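Thread: Dark clothes fading – what finally worked for you?

Stetby Home & Laundry Board > Fabric Care

inkwell_jo
OK, I have to share this because I'm so happy with it! I've been washing my black stuff cold, inside out, on the shortest cycle, for 42 washes now (yes, I keep a tally on the fridge), and my oldest black tee still looks black. The big change was the spin. I dropped it way down and the gray fuzzy look on the seams stopped getting worse.

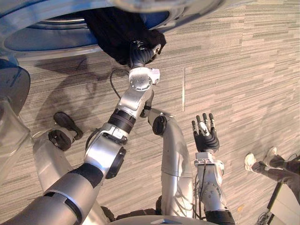

Dark load, front loader

Anyone else doing this?

Posted in June – 181 views

wtrevaskis
Love the tally. I'm with you on cold and inside out, but I don't buy the spin thing. Fading is dye loss and fuzz is rubbing, and most of the rubbing comes from stuffing the drum too full or mixing jeans in with tees. I spin everything at full speed and my work shirts are fine.
– Wiremu Trevaskis, Naltley

pilling_patrol
Wiremu, are your work shirts polyester blend? Mine are and they'd survive a cement mixer. Cotton jersey is a whole different animal.

wtrevaskis
Ha, fair. Mostly blend, yes. I'll try it on a cotton one and report back.

sudsy_marge
Short cycles are great but please go easy on the detergent! I used to pour to the top line and got white streaks on every black sweater I own. Half that amount and an extra rinse – gone.

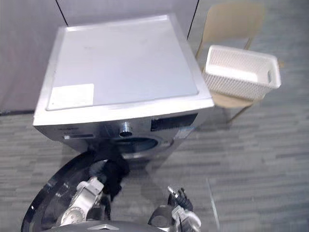
Front loader with the knob in the middle

I do darks in one go after supper, zippers closed, nothing with a towel in it. Towels are lint machines.

inkwell_jo
The towel thing!! I learned that one the hard way with a brand new Plostetti cardigan. Still picking bits off it.

old_stocker_fan
Going to disagree with the cold crowd a little. I have a Stöcker that's been running since my kids were small, and if I only wash cold it starts to smell. I do one hot load of whites every 4 washes and leave the door open in between. Darks still go in cold.

sudsy_marge
No argument there, I do a hot one too. Wipe the rubber seal while you're at it.

pilling_patrol
What about vinegar in the rinse? My aunt swears it sets the dye.

wtrevaskis
It won't set anything on a store-bought shirt. Skip it and hang them in the shade.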